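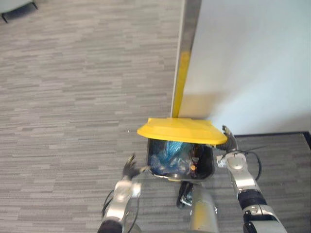

I've spent a good chunk of my adult life thinking about software, and until this year I'd have told you the hard part of a cleaning robot was the arms. Then I spent two days with the people at Fandutier, who write the stuff that tells the arms what to do, and most of what we talked about was lids.

Lids! Specifically the swing kind, the kind you bat open with the back of your wrist while you're on the phone. The company's planner is called Penutine (I asked what it means and got three different answers, so I stopped asking), and its whole job is to take an errand like "deal with the trash in the hallway" and chop it into moves a two-armed machine can do without knocking anything over. Opening a trash bin is one line on the whiteboard. In the code it's 38 separate steps, and I got to sit there with a cup of bad coffee while somebody scrolled through all of them for me.

Here's what I hadn't thought about. To you and me, a bin is a bin. To the camera it's a dark box with a darker inside, and black plastic in shadow gives a depth sensor almost nothing to chew on. So the perception side, a package called Flukia, goes looking for the things it can trust. A bright yellow lid is a gift. It finds the lid first, fits a curve to the front edge, and works backward to guess where the walls of the bin ought to be. Give it a lid the same color as the bin and it gets a lot less sure of itself, and then everything downstream slows to a crawl.

And then there's what's in the bin. A crumpled blue bag catches the light along every fold, clear plastic throws little white sparkles all over the place, and a brown bottle in the shadow of the lid nearly disappears. If there's an orange cap in there, Flukia will find the cap before it finds the bottle. I loved this. I watched the labels flicker on and off on a monitor for most of an afternoon, and I caught myself rooting for the bottle.

The trick they're proudest of is also the one that sounds dullest when you write it down. The planner used to work out the whole motion at the start and then play it back like a tape, and if the lid moved a little early, too bad. Now it makes a rough plan, starts moving, and redoes the last stretch 100 times a second using whatever the fingers and the camera are reporting. One hand gets the lid. The other gets a spot beside the bin where it's ready to steady things if they tip, and the planner keeps a sort of bubble around each arm so the two never argue over the same patch of air.

I asked why the spare hand doesn't just hold on to the bin the whole time. It used to, apparently! But a hand that's holding something is pushing on it too, at least a little, and the bin would creep along the carpet while the other hand was chasing the lid. They pulled that rule out in August and the lid score went up the same week.

They test in simulation first, naturally. The overnight batch runs 900 lid openings, each with a different bin angle and a different amount of springiness in the hinge, and in the morning there's a page of green and red squares waiting. The simulator is good at hinges and terrible at bags. A pretend bag behaves like a polite handkerchief, and a real one sticks to your fingers, so anything with a bag in it gets tried for real before it goes into a release.

A version of the planner is headed to a test building in Miyazaki next, where the bins have foot pedals. I brought up the pedals at lunch and the table got quiet, and then two people started drawing on the same napkin.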